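Play Kitchen Gallery: Lunch at the Little Stove

Welcome to our November page from the Trunville toy library! We have more than 500 toys on the shelves now, and the play kitchen is still the one I'd happily spend a whole afternoon with (and I have). Soup, salad, second helpings, it all gets made on that speckled white stovetop.

Carrot and the wavy-edged green plate, with the little steel pot close by. I love those coil burners! 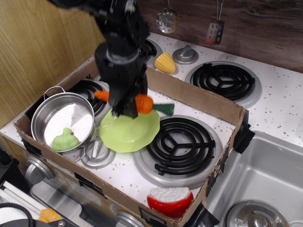 Tudur Trevor wrote in to ask whether the play food can be borrowed separately, as his twins already have a stove at home and are down to one plastic egg.

Yes, it can! Food goes out in bags for up to five weeks, and the Gralstead branch has bags too.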